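Lotico Shop Floor Forum > Equipment and Budgets
Thread: Simulate first, or just buy the second arm?

purkach_mel
27 Sep 2023
We have budget for one more arm and a spare set of fingers. Londa quoted 26 weeks for delivery. Katalin Halász on our side wants 4 simulator seats first, at 784 a seat for the year. I'd put that money toward the arm. What did others do?

tworail
Sim first. We planned a cell on paper and ordered a mount that was too short. Fixing that cost more than any license.

gus_in_packing
Disagree. Sim seats are easy to buy and then nobody has hours to build the room. Count the labor. We logged 247 hours before we had a model worth using.

Melati Nasution
Both fair. I'd budget one seat, not 4, and use it for reach and finger clearance only. These are renders from the room model we are using for our own plan.

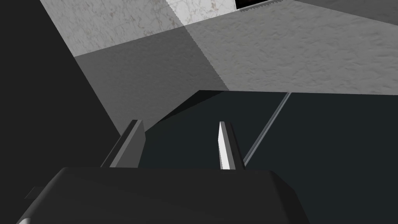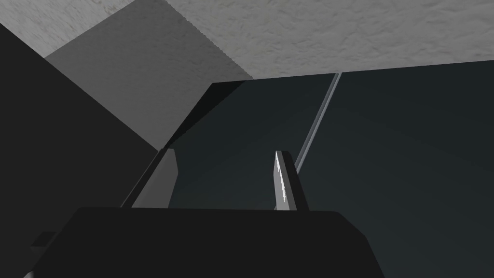

First two are with the fingers open, third has both grippers in it.
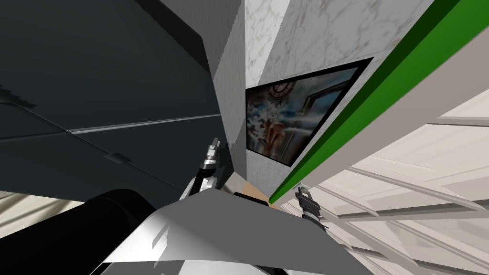 Get the finger dimensions from the vendor before you pay for anything. Tu sent us theirs in May and the quote changed after that — longer fingers, different mount.

gus_in_packing
One seat I could live with. I'd still put the hours on their own line.

purkach_mel
OK, asking for one seat and a labor line. Katalin won't love it. Does Londa hold a price while you wait on drawings?

tworail
They did for us, but get it in writing.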